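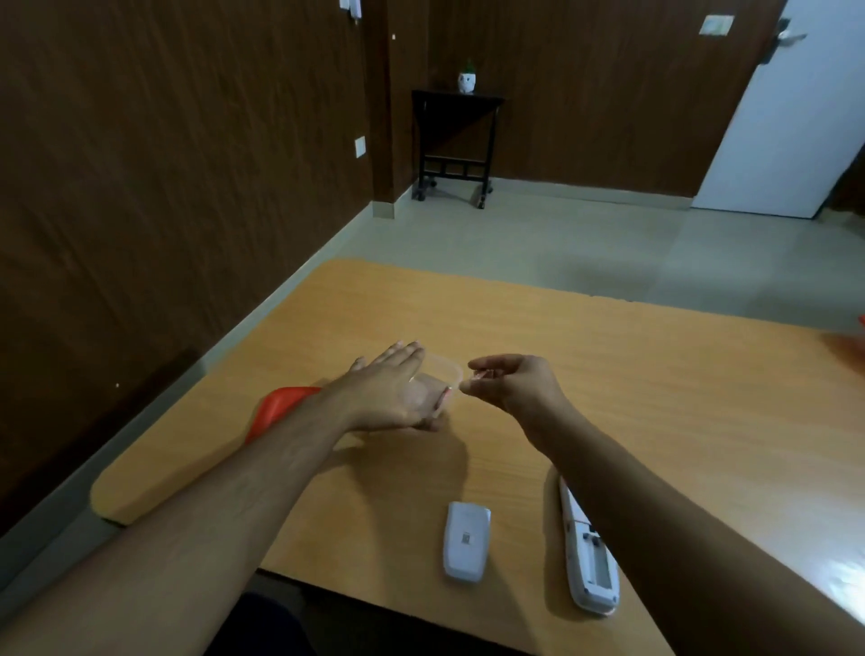
One reader wrote in to say the new vinegar from Sasdale tastes "like the bottom of a good pickle jar, in the best way", and could I please find out when the shops will have it. Well, I've had a go, and I've got news.

Sileo, the little vinegar works on the canal side of Sasdale, is bringing back its slow malt vinegar. It went on sale at the works door in May and it'll be in shops from September. If you grew up round here you may remember the old one, in the brown bottle with the cork that always crumbled. They stopped making it 8 years ago when the big vat sprang a leak, and since then it's been cider vinegar and nothing else. Very nice cider vinegar, mind you, but you can't put it on chips. Well, you can. I have. I wouldn't again.

The new vat is oak and came second-hand from Brekell, the brewery up the hill, who are also supplying the ale that goes into it. I like that a lot. The ale is brewed with no hops at all, so it's a thin, sweet sort of thing on its own (I was given a mouthful and that was plenty), and it's carted down to Sileo in the morning while it's still fresh. Then it sits in the vat over beech shavings and is left alone to turn sour in its own good time. A factory can do that job in a day or so with pumps and air. Sileo gives it months, and then more months in smaller casks to calm down.

I went along to the works to try it and came home smelling like a chip shop, which my dog thought was marvellous. They pour it for you in a tiny glass, and you're meant to sip and not throw it back, a thing I learned slightly too late. Once I'd stopped coughing I had a proper taste. It's darker than I expected and rounder too, with a bit of toast about it and something like the crust of a brown loaf. The sharpness comes in at the end and then goes off politely. I tried it next to the supermarket bottle I'd brought in my bag (nobody minded, they even found me a second glass) and the supermarket one just tasted of sharp and not much else.

Now, the price. A bottle is £8 at the works door, and I did wince. You'll pay a good deal less for the ordinary stuff, and for cleaning the kettle or pickling a great bucket of onions I'd still buy the ordinary stuff. But I've been using this one by the spoonful and the bottle has hardly gone down. It's lovely over sliced tomatoes with salt. It's even better in the pan after you've fried sausages, with the heat off, scraped round with a bit of butter. And yes, chips – I bought some on the way home specially and ate them on the wall outside the bus station.

There won't be masses of it. The first batch filled 38 casks, and 2 of those are being held back to see what another couple of winters will do to them. I asked if I could put my name down for some of that and was told there isn't a list yet, so I've started one in my head and I'm at the top of it.

As for where you'll find it, Venckus on the market square will be the first shop to stock it, and they're planning to sell it loose from a small barrel as well as in bottles. You bring your own clean bottle with a decent stopper and they fill it. The loose price hasn't been settled, though I was told it'll be cheaper than buying it bottled. The fish and chip van that parks by the library is said to be interested too, but I couldn't get a yes or a no out of them over the noise of the fryer. Brekell will have it on the tables in their tap room, alongside the pies.

A few of you asked if it's all right for people who avoid gluten. It's made from barley, so please don't go by anything I say. The works told me to send people to the label and, if you're in any doubt, to stick with the cider one.

Somebody else wanted to know about the label itself, and I'm happy to say they've kept the heron. He's a bit smarter than he was and he's facing the other way, but it's him. The cork has gone, replaced with a screw cap. I thought I'd be sad about that and then I remembered fishing bits of it out of my mushy peas for most of my childhood.

The works shop is open until 2 in the afternoon, closed at weekends, and it's cash or card. Go in by the side gate – the front one has been stuck since the winter and you'll stand there rattling it like I did. They'll wrap the bottle in newspaper if you ask. I'm going back next week for another, and I'll ask again about the onions, as they mentioned doing a jar for Christmas and then went rather quiet.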